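Todmont Residence Refit: Progress Report to the Kettani Fund
5 November 2005 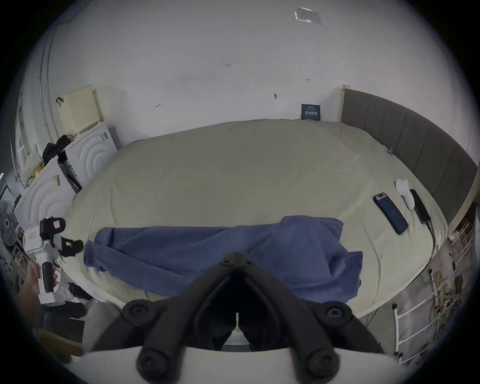 Work on the bedrooms at Todmont continued through the period, and 13 of the rooms on the Odell side are now furnished and occupied. Beds were supplied by Betia under the September order. The standard set is a large bed with a light wooden frame, a dark gray upholstered headboard in vertical padded panels, and a beige fitted sheet. Walls are finished in plain white. Marks remain on some of them, including a "1.25" written high on the wall in one occupied room, and clear tape is still stuck near the ceiling there. Both items go on the snag list for that room.

Linen: 154 fitted sheets received, 2 returned for torn elastic. Replacements are due with the next delivery.

Power: residents charge phones on the bed, with the cable run down over the side of the mattress. A bedside shelf with an outlet is proposed for the remaining rooms. Cost to follow.

Outstanding: wall cleaning in 4 rooms, headboard fixings to be retightened, final invoice from Betia.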